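Surface Wear in Shared Storage Bins: Project Report
Akosua Asante and Sipho Molefe
Supervisor: Dineo Ngcobo

1. Background

Plastic bins in the Tundley teaching building are used daily and seldom replaced. The project examined how abrasion of the inner surfaces affects cleaning time. Work began in September and covered 16 bins from two suppliers, Dogar and Stornen.

2. Method

Each bin was emptied, wiped with a damp cloth and left to dry overnight. A fixed quantity of chalk dust was then spread over the floor of the bin and removed with a soft brush. Brushing stopped when a white cloth drawn across the floor came away clean. The time was recorded in seconds. Each bin was tested 7 times by the same operator, and the median was kept.

Wear was graded from 0 (unmarked) to 4 (scored over most of the floor). Both authors graded separately and differences were settled by a second inspection.

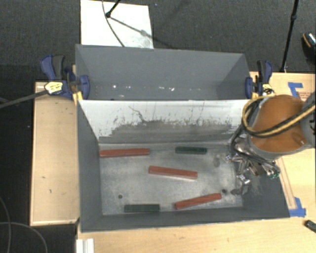

Does a worn floor take longer to clean than an unmarked one? Grade 4 floors had a median time of 147 seconds, against 87 seconds for grade 0.

3. Discussion

Most of the increase occurred between grades 2 and 3. Fine scratches had little effect, while deeper scoring held dust that the brush passed over. Supplier made no measurable difference once grade was taken into account.

The grading scale is a weakness. It treats walls and floor as one surface, although the dust was applied only to the floor. A repeat should grade them separately and use a second operator.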